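Furach Evaluation Notebook
Entry: Oct 20, 2018
Entered by: Saturnino Campos
Subject: Trinby hand-held gripper kit, bench review, third session

Purpose

The department has been asked to advise on whether the Trinby kit should be purchased for the Sotomayor project or whether the loan should be allowed to lapse. The kit is offered as a pair of hand-held grippers with cables, a charging base and a license for the Ollix recording software. The loan period is 40 days, of which 7 remain. The previous two sessions dealt with software installation and are recorded separately. The present session concerned handling of ordinary table items.

Setup

The white table at the open end of the room was used again. Both grippers were connected before work began, and the Ollix software recognized them at the second attempt. The first attempt failed with the same message recorded last session (device listed, no signal). Unplugging and reconnecting the cable cleared it. The vendor has been informed and has not yet replied.

Items were ordinary packaging and drinking containers. No test blocks were used. It was agreed at the planning meeting that the blocks supplied with the kit are too easy to grip and tell us little about the intended work.

Part 1. Small rigid items

The operator was instructed to close the fingers slowly, lift slightly, hold, and set the item down. The yellow tips are the part of the finger that should make contact. Where the item is picked up farther back, along the black section, the operator loses sight of the edge and tends to press harder than needed.

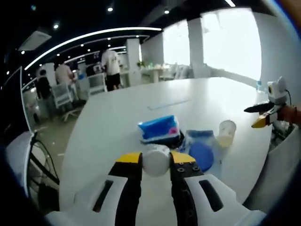

Trigger travel is longer than we would like. The first part of the movement produces little motion at the fingers, after which they close quickly. Operators adjust to this within a few tries, but a new operator should be given practice time before any recording is kept. The manual does not mention it. I recommend that 5 practice grips be written into our own procedure, whatever the decision on purchase.

Smooth, rounded items are the harder case. The jaw surface has a slight texture, and I would ask the vendor whether a softer pad is available. The price list shows replacement fingers but gives no detail as to material.

Work with both grippers in use at one table raises the question of cable length. The cables supplied are adequate for two operators standing at adjoining sides. They would not be adequate for the longer bench at Sotomayor, and extension cables are not covered by the warranty as I read it. To be confirmed in writing.

Part 2. Thin-walled items

Paper cups were included at the request of the Sotomayor group, whose planned tasks include clearing and setting out disposable tableware. The grip is to be taken on the sides of the cup, with the rim left open and upward. The instruction to operators was to stop closing as soon as both fingers touch the wall.

The kit has no force readout. For rigid items this is acceptable. For paper cups it means that the operator must judge by eye and by the feel of the trigger, and two operators will not judge alike. The vendor's brochure lists a force display as an option "planned for February." No price is given. I do not think the evaluation should credit the kit with a feature that cannot be ordered at present.

Loose cable on the tabletop should be kept clear of the items. Clips are to be fitted before the next session.

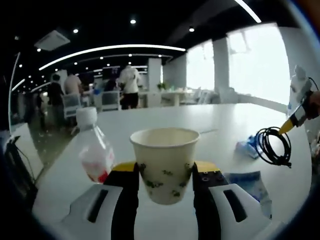 Open points

1. Connection fault at startup. Awaiting vendor reply.
2. Finger pads: material, price, delivery time.
3. Warranty position on extension cables.
4. Whether the Ollix license covers 3 workstations or only the one registered. The quotation and the license text do not agree.
5. Grip comfort over a full shift. Not yet examined.

Provisional view

The hardware is suitable for the tasks proposed. I would not sign the quotation in its current form while item 4 is unresolved. A request for an extension of the loan has been drafted and is in the shared folder for comment.

S. Campos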